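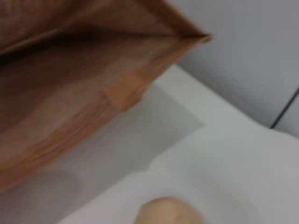
Big brown paper bag, mouth open and ready for filling.

I have a new favourite thing and it is a plain paper bag. Truly! We started sorting the pantry back in September, and I'd been using plastic tubs, which slid about and took up half the cupboard even when they had nothing in them. Then Leena handed me 2 big kraft bags full of lemons from her tree and I kept the bags.

Well, they're brilliant. Roll the top down a few turns and you've got a little bin for potatoes or onions (keep those two apart, mine sprouted like mad when they shared). Roll it back up when you've had a big shop. When the bottom gives out, tear it up for the compost, flour dust and all.

I've got one for bread ends now, one for the good tea towels, and one by the back door for whatever has to go back to Mum's. Next weekend I'm having a go at the spice shelf, and I've already found cumin in three different places, so wish me luck!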